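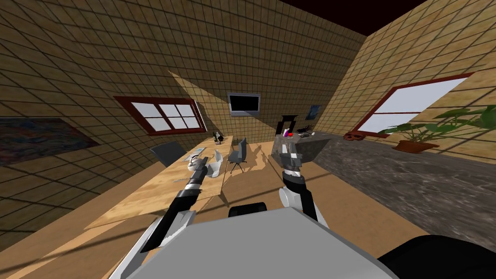 Mesa clara, parede de azulejo bege com rejunte escuro e, lá no fundo, a bancada de pedra cinza

Rejunte escuro em azulejo bege: vou me arrepender?

Guido Ferri
29 de junho de 2020

Oi, pessoal! Estou na reta final da reforma da cozinha e travei numa bobagem que já virou briga aqui em casa. Escolhi azulejo bege fosco, 22 caixas compradas e empilhadas no corredor (tropeço nelas todo santo dia), e agora falta decidir a cor do rejunte. Eu queria bem escuro, quase preto, pra marcar o quadriculado. Minha mulher acha que vai parecer papel de caderno e prefere um bege parecido com o da peça, que some na parede.

O pedreiro começou em maio e quer a resposta logo, porque tem outra obra esperando. Na loja Lombardi me ofereceram o rejunte Brusent, 295 reais pelo total que preciso na cor escura, e o vendedor jurou que não mancha a peça. Será? A parede inteira vai ser revestida, do piso ao teto, e a bancada é de pedra cinza. Quem já fez, me conta como ficou depois de uns anos de gordura e vapor, por favor!

Assunta Fiore

Guido, fiz exatamente isso há 5 anos e faria de novo, com uma ressalva: o meu é cinza chumbo, preto não. Na cozinha o escuro é uma bênção, porque atrás do fogão o rejunte claro fica amarelado e aí não tem escovinha que resolva (morei dez anos com um branco e sei do que estou falando).

O que ninguém me avisou foi do assentamento. Linha escura mostra tudo. Se uma peça ficar um tiquinho torta, você vai ver isso todo dia tomando café. Peça pro pedreiro usar espaçador e nivelador, e confira a parede você mesmo antes de rejuntar. No meu caso tem uma fileira perto da janela que desce um pouco, e eu pendurei um calendário em cima, hehe.

Sobre manchar: azulejo fosco é mais poroso que o brilhante, então teste antes numa sobra. Passe o rejunte, espere o tempo da embalagem, limpe com esponja úmida e deixe secar até o dia seguinte. Se ficar uma sombra cinzenta, compre um protetor e passe nas peças antes. E limpe por partes, nada de deixar a parede toda pra depois! Ah, e guarde um pacotinho fechado do mesmo lote pra retoque.

Nazareno Negri

bege. moda passa, e pra trocar rejunte tem que raspar tudo

Gualtiero Marras

Discordo do Nazareno, mas entendo o medo. Parede inteira com quadriculado escuro cansa um pouco a vista, principalmente se a cozinha for pequena. Uma saída é o meio-termo: um cinza médio puxando pra cor da bancada. Na minha usei um assim, da Grunwood, gastei mais ou menos 253 reais e sobrou.

Cole umas seis peças num pedaço de compensado, metade com cada cor, e encoste na parede por uns dias. Olhe de manhã e de noite, com a luz acesa. Aqui em casa foi isso que acabou com a discussão (perdi eu).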